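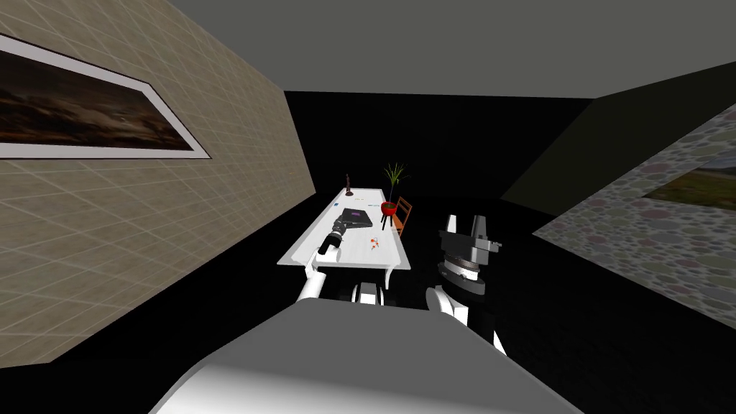
The Ludon project began with a practical concern. A robot trained in one simulated room often fails in the next, where the walls, floor and lighting are different. Shireen Kruger and Derek Entwistle, who lead the work, chose to change the surroundings throughout training — the task itself stayed fixed.
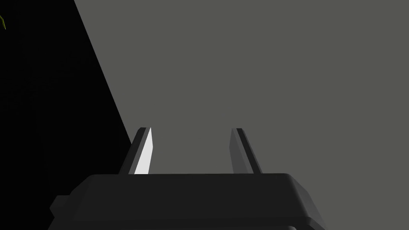
Wrist views proved the harder part of the problem. Close to a surface, a policy has little to go on besides shading and the position of its own fingers. The group now trains on 15 room styles and holds back four for testing. Results from the second round are due in March.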